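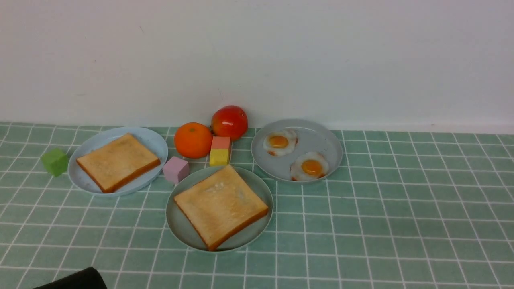 Practice layout with toast on two plates, fried eggs on the third, and an orange, a tomato and blocks between them.

Handing over a breakfast plating bench: procedure for kitchen supervisors

February 2018. Applies to the Rullik arm running Durnosix control software, version 3 or later.

The Komier kitchen plated 2,707 breakfasts in October with the arm on one of its four benches. The work did not disappear from that bench. It moved from the hands to the layout, the checks and the stoppages, and the rota has to reflect this before the first shift. Allow one full morning for the steps below, using play food only.

Before you start

Two people are needed: one plater who knows the bench and one supervisor with a Durnosix login. Wipe the surface and leave it bare. Confirm that the stop button can be reached from both standing positions.

Step 1. Set the plates

Place the plates by the grid lines of the surface. Each plate must sit flat, with a gap wide enough for a flat hand on every side. Plates of different colours may be mixed. Turn the toast at a different angle on each plate, as platers do when working at speed.

Step 2. Add the odd items

Put fruit and coloured blocks between the plates, some of them touching. A bench in service is never tidy, and an arm taught on a tidy one will stop at the first stray tomato. The plater chooses the positions. Supervisors tend to space things evenly, which gives a poor test.

Step 3. Check the approach

Jog the arm to the approach height and open the wrist view. The whole of the target item should be visible, with clear surface between the finger and the near rim of the plate. If another item lies in the path, record it and leave it where it is for the first run.

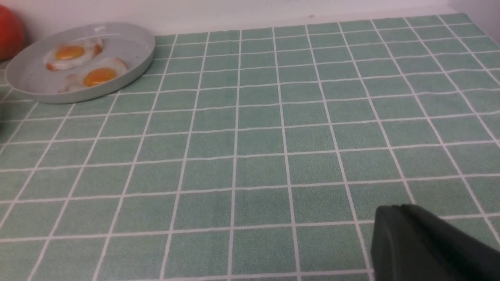

Eggs need a slower approach than toast. Set the speed to 55 per cent and the grip to the lowest value that still holds the item over the full travel. Raise the grip one notch at a time. If the item slips at three consecutive settings, return to the lowest setting and change the angle.

Step 4. Run and log

Run each pick ten times. The plater calls the result and the supervisor enters it as placed, dropped or stopped. Do not let the supervisor judge placement alone. At Komier, Dean Bainbridge passed a run of toast that Teodora Softić, with eleven years on the bench, rejected for overhang. Her limit of one finger's width past the rim is now the limit in the log.

Step 5. Agree the new duties

Write down who does each of the following:

Clearing a stoppage: plater.
Restarting after a stoppage: plater, once signed off.
Changing speed or grip: supervisor.
Taking the bench back to hand plating: either, without asking.

The last entry matters most to staff. At the Nikolaidis site it was left off the sheet, and platers waited for permission while trays backed up.

Step 6. Adjust the rota

Keep the plater on the bench at full hours for the first 1,000 plates. After that, one plater may cover the arm and the bench beside it, rotating every two hours. Standing watch is more tiring than plating, and breaks should not be shortened. Review the log with the plater present at the end of each week, and repeat steps 1 to 4 whenever the plates or the menu change.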